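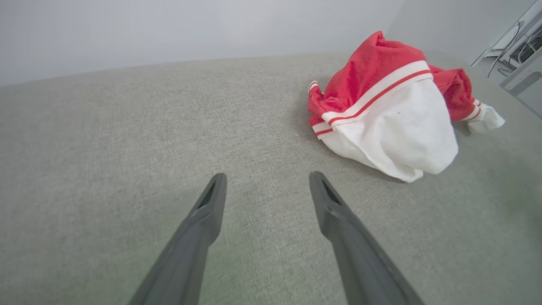

Reading time: 2 minutes

Gripper stops on folding cells: frequently asked questions

These are the questions that Tiltine users send us most often after the March update. If your cell is stopped now, go first to "How do I restart?".

What is the fault?
In some cells the gripper fingers close before the arm has finished going down. The fingers then pinch only the top layer of the garment, or they catch a loose thread or a trim. The arm continues its move and pulls the whole garment with it. In the log you will find code 33.

Which cells are concerned?
All folding cells with the Ondrejka gripper and software Tiltine 11. Cells that still have the older version don't show this fault. Tiltine 12 contains the repair.

Does it happen with every garment?
No. We received most reports about sports clothing with striped trim at the sleeves or collar. The trim is thicker than the cloth beside it, and the contact sensor reads it as the table. Plain towels have given no reports until now.

Is it dangerous for people?
The closing force of the fingers is low, but the arm can make a quick side movement when the cloth comes free. At our workshop in Stemthorpe an operator was hit on the wrist in this way. He had no injury, but he was leaning over the table while the arm was active, and this must not be done. Please keep hands, hair and loose sleeves away from the table until the status light is white. 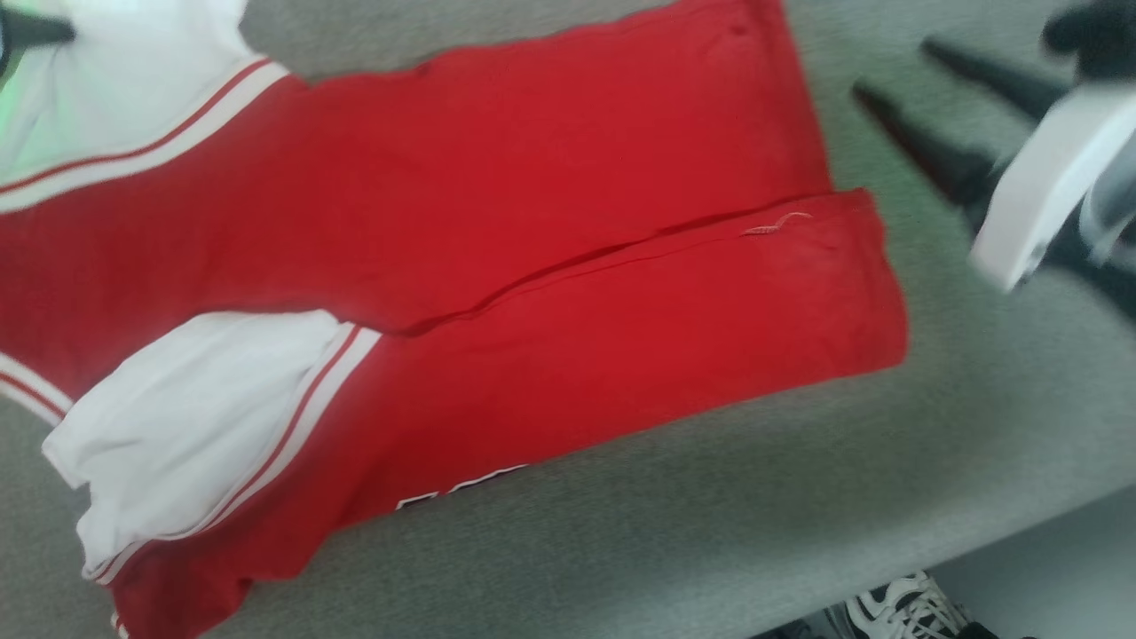

Folding test on a red and white garment, with the gripper over the table.

How do I restart?
Press the stop button and wait until the arm is still. Open the fingers from the Illel panel, with the command "Release". Do not pull the garment out by hand while the fingers are closed. Take the garment away, check both finger tips for threads, and then start the homing routine.

The fingers don't open with "Release". What now?
Switch off the cell at the main switch, wait until the panel is dark, and switch it on again. If the fingers are still closed, leave the power off and write to support. Please do not use a screwdriver between the fingers. We have replaced several tips which were broken like this.

Can I continue to work before I install the update?
Yes, at reduced speed. Set the arm speed to 400 in the motion menu and switch off "Fast approach". The fault can still appear, but the side movement is much smaller.

Will my settings be lost with Tiltine 12?
Your folding programs stay. The contact sensor must be calibrated again, on the bare table, before the first garment.

What should I send to support?
The log file, the serial number of the gripper, and a few words about the garment.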